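Can a machine do shop-floor chores yet? Short thread from the packing side at Grirent.

1/ Start with the fingers.

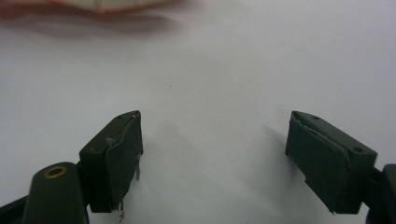 Green gripper fingers, pads worn and frayed. The left one is peeling.

2/ We budgeted for software trouble. Pads were never on the list. A set of 3 spares from Movolus was $200.

3/ Sorting small parts into bins: yes, more than 2250 picks in January. Folding shop rags: no. Wiping down a bench: sort of, if you clear it first.

4/ A person still checks the pads every Thursday. Takes 5 minutes. Trying the Gronus ones next.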